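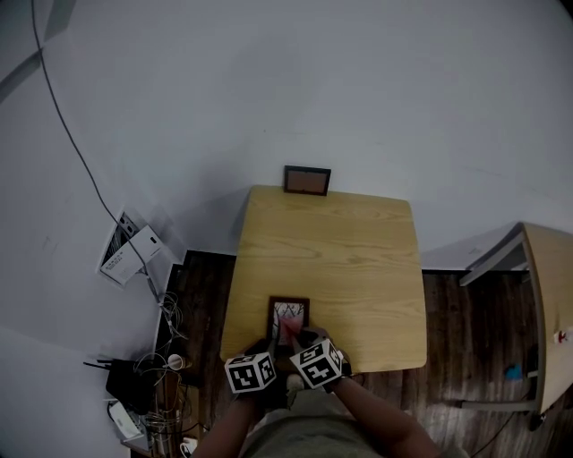

*Two dark-bordered frames on the oak-grain table, one leaning on the wall, one still in hand.*

I want to make a case for leaning your pictures. Don't hang them yet. Maybe don't hang them ever! Put them on a table, push the table against a wall, tip the frames back a little and see how you feel about them on Saturday.

I came to this late. For most of my adult life I thought a picture wasn't properly up until there was a nail in the wall, and so most of my pictures weren't up. They lived in a Cestow box behind the bedroom door, wrapped in old pillowcases, waiting for the day I would feel sure about where they went. I moved that box through three apartments. When I finally opened it in the Gondesen Street place, I found prints I had completely forgotten buying, including one I'd paid 28 dollars for and had clearly loved enough to get framed. It had spent years facing a pillowcase.

A small framed picture is a wonderful thing, and we treat it like a construction project. Out come the level, the pencil, the paper template taped to the plaster, the argument over whether 57 inches to the center is a real rule or something galleries made up. By the time the nail goes in, the picture has stopped being a picture and turned into a measurement. And then it stays right there until you move out, even if the light is wrong, even if you stopped seeing it after the second week (I do stop seeing them, I'd bet most people do).

A leaning picture stays loose. You can pick it up with both hands and look at it up close, which is how small pictures want to be looked at anyway. The one I keep coming back to has dark tree-like branches on a pale ground, with a patch of pinkish red down toward the bottom. From across the room it's branches. From a foot away it's that pinkish red, and I've had whole cups of coffee go by with the thing propped at the near edge of the table so I could sit with it. Try doing that with something hung over a sofa.

And the pairing! This is the part I get a bit carried away about. Set the branches near a quiet pinkish-tan picture in the same sort of dark border and the two start talking. The tan one sits back and gets calmer. The pinkish red in the other warms up. Swap them, so the quiet one comes forward, and it's a different table. I have done this at eleven at night in my socks, moving a frame four inches and stepping back and moving it again, perfectly happy.

I should admit that the table matters. I've tried leaning on a bookshelf and the books crowd everything. Mantels are lovely if you have one, though mine would have been too narrow for any kind of overlap. A pale wood top against a white wall gives dark frames somewhere to land, and there's room to bring one forward and leave one back. Depth is what hanging can't give you. On a wall everything is at the same distance from you. On a table you get a near and a far, and a frame that's close to your hand feels like it belongs to your day in a way that one on the wall doesn't.

The usual objections are fair. Frames slide. A strip of the rubbery shelf liner that Flalik sells by the roll, cut narrower than the frame so it doesn't show, has fixed that completely for me. Cats are a harder problem and I have no wisdom to offer there. Dust collects along the top edge and you will see it, because you'll be looking. I wipe mine with a dry cloth whenever I change things, so they're cleaner now than anything I ever hung.

The other complaint I hear is that it looks unfinished, like you just moved in. I understand that one, and I think it's the best argument in favor. A room where things are still being tried out is a friendlier room. When people come over they pick the frames up. They ask about them! In the old place on Ventura, where I had a proper hung row in the hallway, I can't remember a single guest asking about any of it.

If you want to try this, start with 2. More than that and you're arranging a shop window. Choose one picture you're sure about and one you've been ignoring, put the sure one at the back against the wall, and hold the other upright in front of it for a minute before you let go. Tilt it. Bring it closer. Take it away and look at what the back one does on its own. Then leave them for a week and don't fuss, or do fuss, I always do.

I still own a hammer. There's a big landscape in the bedroom that weighs far too much to lean, and it has a proper hook and I have no regrets about it. But the little ones have come out of the box for good, and they get the table by turns. The branches have been up front since March.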